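4.2 Ground Rules for Handheld Gripper Collection

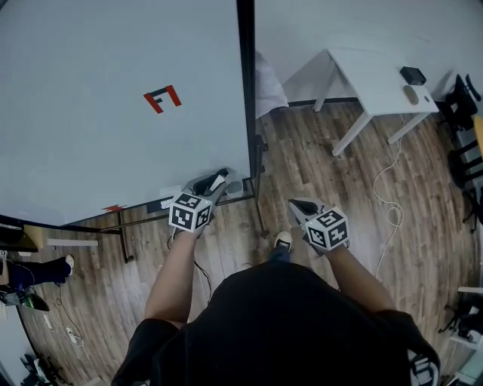 Before we turn to the rules themselves, a word on how they came about. In August we asked every operator at the Conetti site to write down whatever had annoyed them that day, however small, and Hòa Dương and Trí Ninh patiently sorted the notes into the 12 rules we follow now. We are very grateful to them both, and to everyone who wrote in such cheerful detail!

Figure 3. Operator at the table with a gripper in each hand; marker cubes are attached to both.

The rule we lean on most is the simplest one — every episode starts and ends with both grippers at rest, and the operator keeps sleeves and fingers away from the printed faces of the cubes. The second asks that table tape be replaced only between sessions, never during one. Cables get a rule of their own (Rule 5), and it took us longer to agree on than any other. Of the 1483 episodes recorded under the earlier Wosavico guidelines, we set aside 623, mostly for markers hidden by a hand, and we would gently urge other groups to settle this point early on.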